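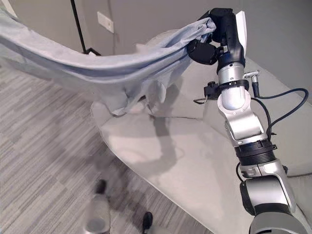 Fig. 4. Light blue sheet, gathered and lifted over the table.

Section 4: Folding the flat sheet

Okay, on to the sheet! If you've already put the Dolenari table together (Section 2) and cut your folding board (Section 3), you have everything you need. I fold all my flat sheets on the table now, even the big ones, and I wouldn't go back to doing it on the bed.

Before you start, clear the table and wipe it down. I use a barely damp cloth, then a dry one. Any grit left on there ends up in the sheet, and light blue shows everything.

1. Pick the sheet up by a handful of cloth and lift it until most of it is off the table. Don't worry about finding a corner yet. It will come up bunched and twisted and look like a rope, and that's fine.

2. Let the loose part hang for a bit. Some of the twist will drop out by itself (more with cotton, less with the slippery stuff).

3. Run your free hand down the nearest edge until you hit a corner. Feel for the double stitching. On my Astura sheets the wide hem is the top end, so I always start from there.

4. Lay that corner at the far left of the table and smooth the top hem along the back edge. A queen sheet hangs over the front a good way, so keep it up off the floor.

5. Bring the bottom hem up to meet the top hem. Pat it flat from the middle outward.

6. Fold in half the same way once more. You should have a long strip now. If one end is fatter than the other, open it back up to step 5 and try again, it only takes a second!

7. Set the board at the left end of the strip and fold the cloth over it, end over end. Slide the board out before the last fold.

Note: The board size I give in Section 3 is 420 mm on the long side. That fits my Softić shelf with a little room to spare. If your shelf is shallower, measure it first and cut the board to suit.

Note: For king sheets, do step 6 twice. The stack comes out thicker but it'll still sit on the shelf.

Caution: Don't yank on a sheet that's snagged. Stop, find the spot and work it free with your fingers. I put a lovely long tear in a 500 thread count one back in January by being impatient.

Caution: If you have the Flenex folding legs, check that both latches have clicked before you lean on the table. I press each one twice.

What about wrinkles? Small creases will mostly settle in the stack. For the deep ones I mist the cloth lightly, smooth it with my palm and leave it open on the table until it's completely dry. Never fold it damp, or the whole shelf will smell.

I keep 12 sheets to a shelf, folded side facing out. Pillowcases are in Section 5, and they're much quicker.

Last updated 2012-07-08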